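Went to the open day at Rowbotham this afternoon, out past the ring road where all the good warehouses are. A thread, in the order I remember it, which is the order of the biscuits.

Sign-in was a tablet. The tablet wanted my postcode, my employer and my "level of robot confidence" on a slider. I put it at 4 and it thanked me warmly.

There were 30 of us on the two o'clock tour. Half were engineers pretending to be members of the public, and you could tell by how they looked at the ceiling brackets.

First stop was Jesta, the warehouse one. Jesta moves grey tubs from one shelf to another shelf. I watched for longer than I'd like to admit. A kid behind me asked what was in the tubs and was told "weights", and I have never seen a face fall so far.

Our guide was Lionel Hartley, who has the calm of a man who has said "please stay behind the yellow line" for most of his working life. He told us Jesta had moved 3,282 tubs since June. Someone clapped. I think it was one of the engineers.

Then into the curtained room for Nudedico. Yes, that's the name. Lionel says it's from the surnames of the founders and he would like us all to move on.

Nudedico is the handling project. Before a robot gets anywhere near the job, a person does it wearing the robot's fingers, more or less. Two black hand-held grippers, one per hand, and the recordings go off to be learned from. It's slow work and I found it far more gripping than the tubs. (Sorry.) 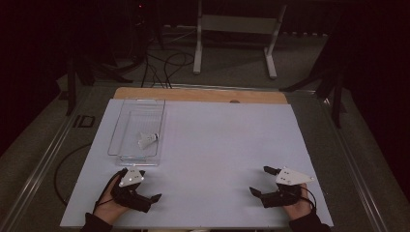 Demonstrations

The task on the board was a shuttlecock in a clear plastic tray. I played badminton for four winters at the rec centre and never once looked at one as an engineering problem. Feathered skirt at one end, rounded tip at the other, and you've got two fingers a side to deal with it.

The white triangles on top of the grippers are markers, so the system can follow where each hand is. I asked if I could have a pair for the kitchen. Lionel said people ask that every tour.

They let visitors have a go on a practice bench afterwards. Mine was a sponge. I picked it up on the third try and put it down somewhere near the bowl, and a very kind young woman wrote something on a clipboard.

You lose all feeling in your fingertips, is the thing. You end up steering by eye, like working a claw machine, except the claw machine is you and there's no plush koala at the end of it.

A retired dentist in our group was brilliant at it. Twenty-one sponges in the bowl, no fuss, then she asked where the loos were.

Last stop was Humari, which was "resting". It's a humanoid and it stood in a corner with its head down while we all filed past, exactly like me at my cousin's engagement party.

Question time ran over. Somebody asked when a robot will fold a fitted sheet — Lionel looked at the floor for a bit and said they were focusing on other areas.

Biscuits were decent. Parking was free if you got the little ticket stamped, and I did not get the little ticket stamped.

They're doing another one in spring. I've put my name down and moved my slider to 5.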